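Contents | Previous chapter | Next chapter | Glossary | Index

Chapter 9

Folding on the Bed

I learned to fold properly in a guesthouse laundry in Teslow, at a steel table so high that I had to stand on a milk crate to reach the back of it. I was quick at that table. I was proud of being quick. Then I took a job doing home support visits and found that hardly any of my clients owned a table you could fold on. The kitchen one had the mail and the pill boxes on it, the dining one had been given to a daughter, and the ironing board was behind the door with a coat hung over it. So I folded on the bed like everybody's mum does, and I was hopeless at it for weeks!

This chapter is about getting good at it. We've already sorted, washed, hung out and brought in (Chapters 6 to 8), and you should have a basket of clean, dry things in front of you by now. If anything in it still feels cool and clammy at the seams, put it back on the airer and come back when it's done. Damp folded into the middle of a stack stays there, and you'll smell it before you find it.

A bed is a generous surface. You can lay a shirt out full width with both sleeves open, you can work from either side, and nothing gets snagged. The trouble is that it's soft and it's low. When you press a crease into a towel on a table, the table presses back. On a mattress the whole lot sinks under your palm, the sheet comes up in a ruck, and the fold you were making wanders off to the left. The lowness you'll notice in your back, usually on the second basket.

Start by making the bed, at least to the fitted sheet. I mean this quite literally – pull the corners down, run your forearm across from the middle to the edges, and take the pillows and the doona right off. A plain, light sheet is a great help if the household has one, as you can see straight away where a dark item ends and the bed begins. Anel Mabuza, who taught the linen unit at Grunstead when I went back to study, used to have us practise with a dark tea towel on a pale sheet and then with a white one on the same sheet, and the difference in our times was embarrassing. With the white one we spent half the exercise hunting for corners.
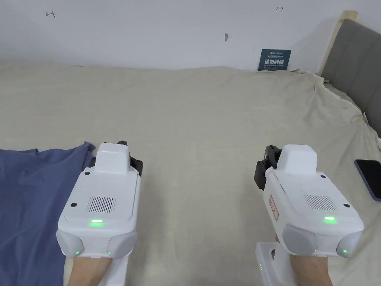 Figure 9 Crumpled blue cloth on a beige sheet

Now the cloth itself. Most things come out of a basket as a lump, and the temptation is to grab the lump somewhere in the middle and shake. Shaking is lovely outdoors at the line. Indoors, over a bed, it moves the sheet about, knocks the lamp and sends lint all over the place. What you want first are two neighbouring corners. I put the lump down, let it settle, and look for an edge I can follow: a hem, a selvedge, the overlocked side of a T-shirt. Slide your fingers along that edge, keeping hold as you go, until you run out of edge. There's your first corner. Pin it with one hand and follow the next edge with the other.

Once you have both, lift only as far as you need for the cloth to hang clear of the bed, give it a second to drop, and lay it down away from you, bottom edge first. If you go the other way and put the held corners down first, the rest arrives on top of them in a heap and you're back where you were. I still do this when I'm tired.

Then smooth it. Flat hand, from the centre out, and lightly. People lean on it, and I understand why, as it feels like the harder you press the flatter it'll be. On a mattress it's the reverse, because your weight makes a hollow and the cloth slides down into it. Think of brushing crumbs off a jumper. That's about the pressure.

9.1 Reading the folds that are already there

Before you add any creases of your own, have a look at the ones you've been given. Crumpled cloth isn't random, or not entirely. A raised ridge usually means two layers have caught on each other, and if you smooth across the top of it you'll just iron it in with your hand. Open it first. Slip a finger under the upper layer and draw it back towards the side it came from. A corner that curls up off the surface is doing you a favour, on the other hand, and that's where I'd take hold.
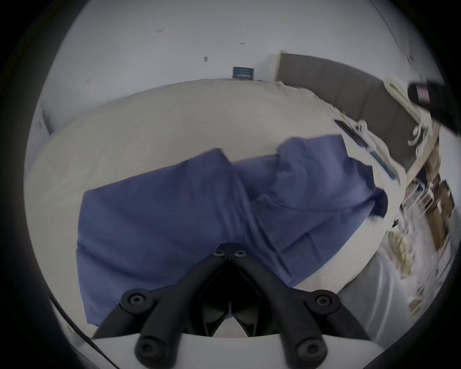

Long diagonal creases are a different matter and come from a thing having been wrung or bunched on the bias. You won't get rid of those by smoothing in line with the hem. Take opposite corners, the ones across the diagonal from each other, and give a slow, even pull, then swap to the other two. Do it gently with knits. I once put a permanent point on a client's favourite cotton cardigan by being too enthusiastic about this, and she wore it to the shops for the rest of that winter with one side hanging lower than the other and introduced me to people as the reason.

Holger Öberg, whose notes on household linen I've leaned on all through this book, has a rule that you should never make a fold until you've touched all four corners. I thought that was fussy when I first read it. I do it all the time now, with anything that has four corners, and I've stopped finding socks inside tea towels.

9.2 Where to stand, and where to put things

Stand side on to the long edge of the bed, feet apart, one knee resting against the mattress if it's comfortable. If the bed is very low, kneel on a folded towel, or sit on the edge and work across your body. Please don't bend from the waist for the whole basket. I've known carers much younger than me who had to give the work away because of their backs, and it wasn't lifting people that did it in every case.

If the bed is pushed against a wall, and in small flats it nearly always is, you lose one side of it. Don't try to use the far strip for folding. You'll be at full stretch and pressing down with your fingertips. Use it for finished piles, which only need to be placed once, and leave a hand's width between the pile and the wall so that you're not rubbing clean linen along the paint. Keep the area directly in front of you for the piece you're working on and nothing else. The basket goes on the floor at your foot or, better, on a chair beside you.

I sort finished piles by where they're going and not by what they are. Bathroom towels and the face washers that live with them go together. Tea towels are with the tablecloth because both are off to the kitchen. It means fewer trips through the house, and if you get interrupted (you will, the kettle or the phone or the cat) you can carry off whichever pile is closest and come back.

9.3 A word about how clients like it

Everything in this chapter is how I do it. Your client may have been folding towels in thirds since before you were born, and if so, you fold towels in thirds. Ask on the first visit. When I was placed at Vieira, the supported living house I describe in Chapter 2, I had a list inside the linen cupboard door with each person's way written on it, and it saved me from a good deal of quiet refolding behind my back. One man wanted his shirts rolled. Another wanted nothing folded at all, just laid flat over the rail at the end of the bed, and that took me no time whatsoever, so I was hardly going to argue.

Before you start the exercises

You'll need a made bed, a tea towel in a dark colour, a bath towel, a long-sleeved shirt and a single flat sheet. Any cotton or cotton blend will do. The Clistero practice bundle that some colleges hand out has all of these except the shirt. Leave fitted sheets alone for now, they get their own section from page 100 onwards.

Crumple the tea towel well before each go and drop it on the bed from waist height. Work through the steps slowly the first few times: find an edge, follow it, two corners, lift, lay away from you, smooth from the centre. When that feels natural, have someone time you. My first attempt at Grunstead took me around 59 seconds for one tea towel, and Anel kindly wrote it on the whiteboard.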